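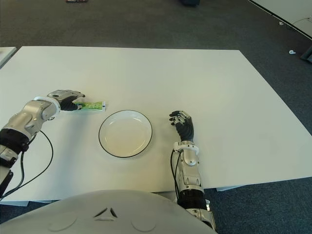

Fig. 1 : Main gauche, petit emballage vert pincé juste au-dessus de l'assiette ; main droite ouverte sur la table.

Atelier Titum, séance 2 : saisir et déposer

On attaque la partie que j'attends depuis la rentrée : la saisie fine ! Chaque binôme programme la main gauche pour prendre un petit objet léger et le poser dans l'assiette (la droite reste au repos, on s'en occupera en avril).

À retenir :
- fermer les doigts par paliers, en lisant l'effort à chaque palier ;
- approcher à l'horizontale, puis descendre lentement ;
- vérifier le jeu des câbles avant tout mouvement d'épaule.

Le groupe de Veronika Balogh a enregistré 41 essais, le fichier est sur l'espace du cours. Regardez les courbes d'effort, elles sont superbes !

À rendre : votre script commenté et une page d'analyse.
T. Roussel

Commentaires (2)

Anum Mengal
Le palier 2 est trop brusque chez nous, on peut le couper en deux ?

Orlando Muñoz
Oui, nous l'avons fait et la prise est bien plus douce. Vivement la suite !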